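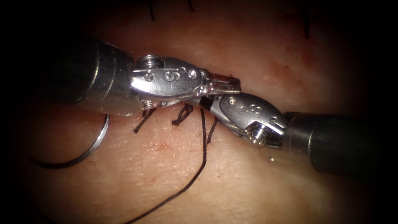 Chapter 5
How Wounds Close

I was nine when I split my knee open on a garden step, and I remember being furious that the doctor wouldn't let me watch her sew it up. I've been nosy about skin ever since - which is lucky, as I've now spent 31 years teaching people about it!

Healing starts long before anyone reaches for a needle. Within seconds of a cut, small blood vessels squeeze tighter and platelets begin sticking to the damaged edges. A clot forms, white blood cells arrive to clear out bacteria and debris, and then the slow building work gets going. Collagen goes down in a hurry at first, a bit like straw thrown on a muddy path, and gets tidied up over the following months. Even then the scar never gets back all the strength of the skin it replaced.

So what does a stitch do? It holds the edges together while the body gets on with things. Pull it too tight and you choke off the blood supply (my students always pull too tight). Leave it too loose and the gap fills with extra scar.

We'll start with clotting, move on to inflammation, and finish with the 3 ways a wound can be closed. Keep your notes from Chapter 4 handy, especially the drawing of the skin layers - you'll want it by the second section.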